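Cillwood 折叠晾衣架，用了四个月
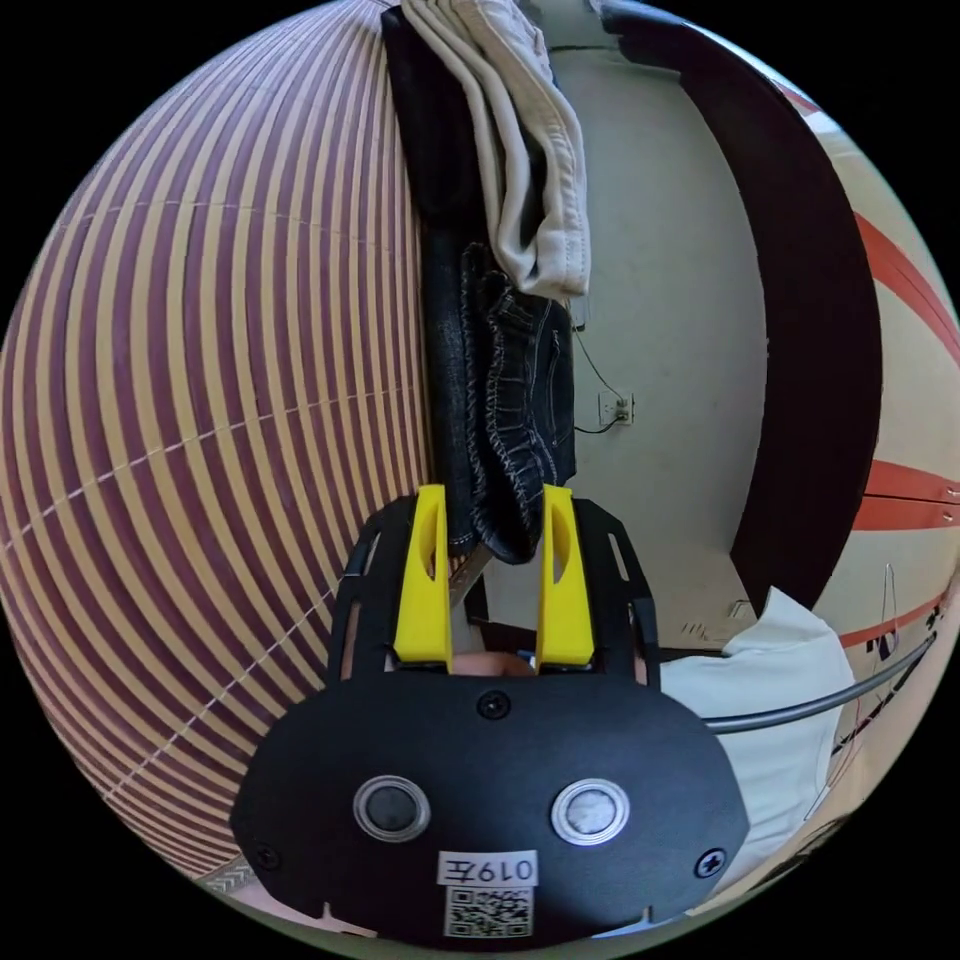
深色衣服，晾衣架要伺候的主要对象。

先说结论：能用，别爱上它。

我家阳台朝北，一年里有半年晒不到什么太阳，晾衣架这东西换过三个。第一个是房东留下的，第二个在一场大风里去了楼下邻居家，从此再没提回来的事。Cillwood 是第三个，三月份在 Mercado 打折时买的，463 块，当时觉得贵，现在还是觉得贵。

商品页写承重 75 斤。我没有 75 斤衣服，也不认识有的人。挂两床湿被套加一家三口的换洗，横杆中段会微微下弯，弯得很有礼貌，取下来又弹回去。到第四个月，最外面那根已经不太弹了。

组装说明书一共 4 页，其中两页是感谢信。真正要紧的一步印在第三页角落：先锁底部卡扣，再拉开两翼。我顺序做反了，夹到手指，于是把感谢信又读了一遍，心情没有好转。

晾深色衣服时我比较挑剔。黑裤子、藏青毛衣最容易留杆印，一道横线穿过大腿，像被人用尺子量过。Cillwood 的横杆比上一个粗，印子浅一些，厚卫衣基本看不出来，薄针织还是逃不掉，老实平铺吧。另外深色衣服记得翻面再挂，这条跟架子无关，是我拿两件褪色 T 恤换来的。

轮子要单独骂一句。四个轮子，两个带刹车，带刹车的那两个偏偏装在靠墙一侧，想锁住它得先把整个架子转过来，转完发现也不用锁了。

收纳倒没话说，折起来能塞进冰箱和墙之间的缝里。缝里原来住着拖把，拖把现在住阳台。

同价位我还看过 Prangate 那款，要 700，多一层放鞋的网。如果家里有人天天跑步，可以考虑；我家没有，鞋都很干。

打分的话，满分十分给六分半。扣掉的大部分是轮子，剩下的算手指的医药费，也就是一张创可贴。

7月16日（周六）补充：客服回了邮件，说刹车轮可以自己拔下来换位置。试了，拔得下来，装回去用了半个下午。评分不改。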